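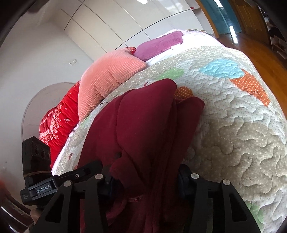

Maroon cloth held over a patchwork quilt with a hand-held gripper.

Folding by the pack: is Leltis worth the money?

Several readers forwarded us the same sales email in May, so we asked for the sample pack and spent two weeks with it. The email comes from Wetinport and the product is called Leltis. You pay for a set of recordings of people handling laundry at home with hand-held grippers, you train your robot arms on them, and your arms are supposed to get better at laundry. The email says "ready for the real bedroom," which is the sort of line that makes us want to look at the small print.

First, what you get. The starter pack is almost 2,000 clips, mostly shirts, towels and pants, handled on beds and sofas. Every clip comes with video from the gripper, a track of where the gripper went, and a one-line text label. There are 6 categories of task. You download it all from a plain web page that logged us out twice on Tuesday and made us start one of the big files over.

The good part is the mess. We have sat through plenty of folding demos done on a bare table with one stiff white T-shirt, and anyone who has tried to move from that to a real bed knows how it ends. A dark garment that bunches up into thick folds on a busy quilt, with pillows at the side and the light bouncing off everything behind it, is a fair test. If your camera system is going to mix up the garment and the bedding, you want to find out on somebody else's recordings before you pay for arm time. On this point Wetinport has done the work and we have no complaint.

Our complaints start with the labels. "Fold shirt" can mean a full fold, a half fold, or picking the thing up and putting it down again. In one run of clips the label said "fold" all the way through and the garment was never flatter at the end than it was at the start. When we wrote to ask, Lovisa Backlund on the Leltis team answered the same afternoon (a point in their favor) and said the labels describe what the person was asked to do. Fine, but then say so on the product page. A buyer reading "fold shirt" will assume there is a folded shirt at the end, and a training script will assume it even harder.

We pulled 61 clips at random and watched them to the end. We'd suggest that any buyer do the same before paying. It takes an evening and a pot of coffee, and you'll learn more from it than from the chart in the brochure, which has no numbers on one of its axes. Our own rough feeling was that most of the clips were usable and a good chunk needed trimming at the start, where people are still getting hold of the cloth. We are not going to print a percentage from a sample that small, and we wish sellers wouldn't either.

Then there is the two-handed material, which costs extra. The idea makes sense. Cloth is a two-handed job for most of us, and a single gripper can only drag or lift a shirt so far before it needs help from the other side.
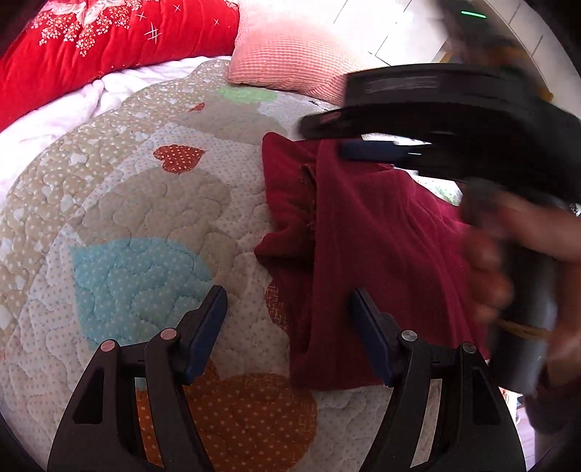
But two grippers over one garment means two tracks that have to agree with each other in time and position, and this is where we'd want a lot more than the brochure gives. How far apart can the clocks drift before a clip is thrown out? Who checks? What happens when one hand gets in front of the other tool's view, or moves fast enough to smear? The documentation spends a page and a half on file names and one short paragraph on all of that. Backlund told us a longer write-up is coming. We asked when and didn't get a date.

Force is missing too. You get where the fingers went and how wide they opened, and nothing on how hard they squeezed. For a towel that may not matter much. For a thin blouse or anything with a loose thread we think it does, and the phrase "full record of human skill" should come off the front page of the brochure today.

Price. We won't print the quote we were given, as it seems to change depending on who asks. One reader was offered the pack with a Bachmann arm bundled in, which sounds generous until you notice that the arm is on a lease and the recordings are licensed only for as long as the lease runs. Read that clause. If you stop paying for the arm, you may also be stopping your right to use whatever you trained in the meantime. We asked whether that really was the intent and were told it was "under review." Get the answer in writing.

The obvious thing to compare it with is Clarnedine, who will rent you the grippers and leave the recording to you. It's slower and it's dull, and you'll have to talk your family or coworkers into folding laundry with a pair of tongs for days on end. You do end up with clips of your own rooms and your own clothes, and with labels that mean what you think they mean. For a small lab with one or two arms and a narrow job to do, that is the way we'd go.

For a bigger group that already has people to clean data, Leltis could save a few weeks. Ask for raw clips and not the highlight reel, ask for the two-handed material separately, and ask to see some of the failures. Wetinport did send us a folder of failures once we pushed. We found it more useful than the rest of the sample pack, and it isn't included in what they sell.

If anyone has run arms trained on Leltis alone, with none of your own clips mixed in, please write to us. We have heard from two groups so far and both had mixed in their own.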